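Gronurard Raffle Drum, Model 20 – Product Page

Home > Draws and Raffles > Drums

Item number 2606
Last revised 06/09/2022

The Gronurard is a hand-turned raffle drum for clubs, schools, churches and small charity lotteries. It takes paper tickets, folded or flat, and also the plastic number balls we sell separately. We build it in our own workshop and every drum is turned by hand and tested with real tickets before it goes in the carton.

Many of our customers come to us after using a drum of thin wire. A wire drum looks nice on a stage, but tickets get caught in the mesh and stay there, and a ticket that is caught cannot win. The Gronurard has a smooth inside wall with three mixing fins, so the tickets are lifted and dropped again at each turn. The wall is clear on both ends and the public can follow the tickets the whole time.
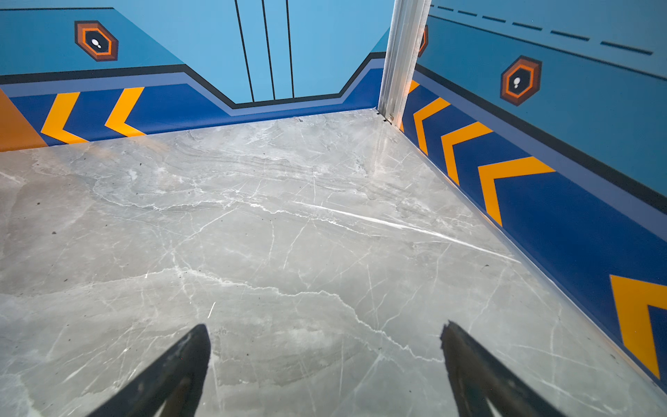
What is in the carton

Drum body with door and latch
Two side stands
Crank handle
Bag of screws and washers
Two small keys for the door lock
Printed sheet with draw rules you can copy

The drum comes in parts and must be assembled. One person can do it, but with two it goes faster, because the body has to be held level when the stands are put on. Please read the sheet first. The left stand and the right stand are not the same, and the letter is stamped on the inside of the foot.

Assembly

1. Put the body on a soft cloth with the door on top.
2. Slide the axle through both ends until you hear the click.
3. Fit stand L, then stand R. Leave the screws a little loose.
4. Set the drum on its feet and check that it does not rock.
5. Tighten all screws by hand, in turn, and not one side completely before the other.
6. Fit the crank handle. It goes on the right side only.

If the drum makes a scratching sound when it turns, the washers are probably on the wrong side of the stand. Take them off and put them between the stand and the body.
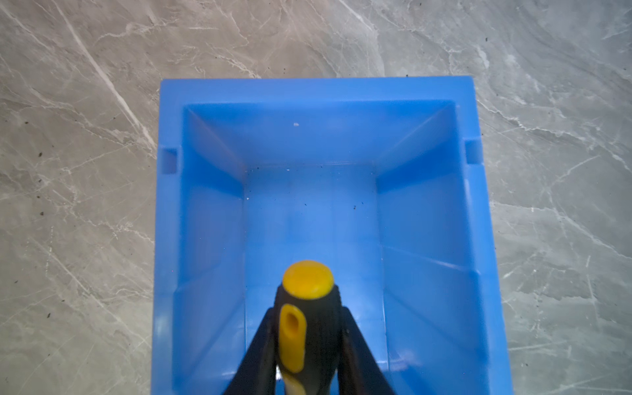 Most trouble we hear about happens on the day of the draw, when the drum is in the hall and the tools are at home. The latch screw works itself loose after a long season and then the door opens during turning, with the tickets all over the stage. We advise to keep one container for everything that belongs to the draw: the ticket stubs, the keys, the rules sheet and a screwdriver. A plain blue plastic bin like this one, with the screwdriver held at it handle up, is the kind of thing we mean. Write the name of your club on the side with a thick pen and keep it together with the drum.

Capacity

We are often asked how many tickets the Model 20 can hold. The answer depends on your tickets. Folded tickets need much more air between them than flat ones, and stapled tickets should not be used at all, as they hook on each other. As a simple rule, never fill the drum more than half. If you still have tickets left on the table when the drum is half full, you need the bigger model, the Varnarley, which has the same stands and the same handle.

For number balls, use one full set at a time. Two sets together will mix well, but then the same number can come out twice.

Running a fair draw

The drum is only one part. We give here the advice that we give on the phone.

Turn the drum at least seven times before the first ticket and three times between prizes. Turn slowly. A fast drum presses the tickets to the wall and they do not mix. Ask a person who has not bought a ticket to take out the winners, and read the number aloud two times. Write it down before the next turn. Do not put a winning ticket back, unless your printed rules say this clearly.

Rules for raffles are different in each state, and in some places you need a license even for a small one. Please ask your local office before you sell the first ticket. We cannot give legal advice.

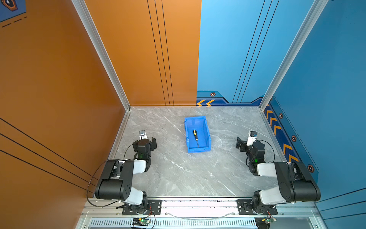 Comments from buyers

"We had the Nyaga drum before and it was good, but it was heavy for our older members. This one I can carry under one arm. The handle is a bit short for my hand." – Trevor Lavoie

"Used in January for our school draw. The children liked to see the tickets falling. One key was missing in the bag, they sent a new one without discussion." – Faith Bakilana

"Assembly sheet could have bigger drawings. The drum itself is fine and it turns very quiet." – Rommel Fajardo

Spare parts

Latch with screw, keys (pair), crank handle, washers (bag), end wall clear. End walls for the older drum with the round door are still available, but only by phone. Ask for Pendo Rugemalira at the parts desk and please have your item number ready.

Cleaning

Wipe with a damp cloth and mild soap. Do not use alcohol or window cleaner on the clear ends – they turn cloudy and it cannot be polished out. Paper dust collects behind the fins, and a dry paint brush takes it out easily.

Guarantee and returns

The body and the stands are guaranteed for three years, the latch and handle for one. Returns are accepted within 20 days in the original carton. For questions about an order, write to Erick Kariuki through the contact form.

Goes well with this: Nada ticket rolls, two-part, numbered, in seven colors.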